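22 September 2020
Posted by Sneha Pant

Three weeks until the club show and I weighed in this morning at more than I wanted. Manju says leave it alone until Friday's numbers settle and keep eating breakfast, so I had the porridge. Skipping at the Chauhan gym at six, then bag work. My left hand still drops when I throw the right. Akash filmed a round on his phone and I could see it every time.
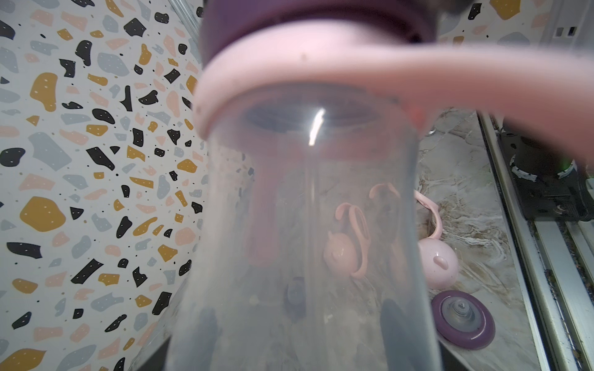 Bottle with the pink handle.

Sparred Neelam for the first time since the lockdown ended. She is 19 and quicker than me, and she had me on the ropes most of the second round. I did better in the third once I stopped backing up in a straight line. Got a fat lip. Headgear needs a new strap, so I'll order one from Brilero tonight.
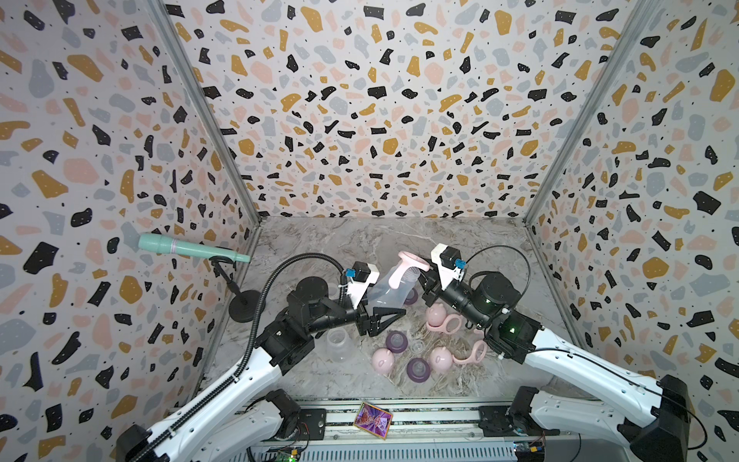 How long are the rounds at the Votholm show?
Two minutes each for the women's novice bouts, three rounds, with a minute between.

Marthinus rang at lunch about the opponent. The girl from Pliltesska has pulled out with a sore shoulder and he is trying to match me with somebody else at the same weight. He had one name, but she has had 40 bouts and he said no to that on the spot. I have had three. I would have liked to be asked, though I'd have said no as well.

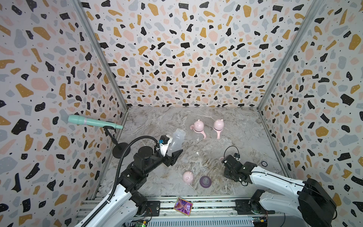
Evening

Ran the river loop in 42 minutes, slow, legs heavy from the sparring. Stretched on the lounge room floor and iced the lip. Chicken and rice again. Mum wants to know if she can buy tickets at the door and I told her to wait until there is a fight to buy tickets for.

Marthinus messaged at eight. He has a maybe from a southpaw, which means Akash will want me moving to my left all week.
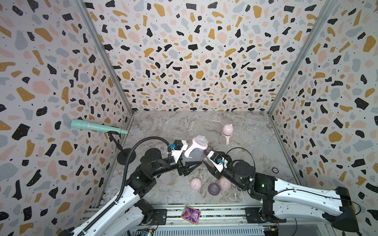 I have only sparred one southpaw and I kept standing on her front foot. Will ask Neelam if she can switch for a couple of rounds tomorrow. Wraps are in the wash. Bed by ten, alarm set for 5.30.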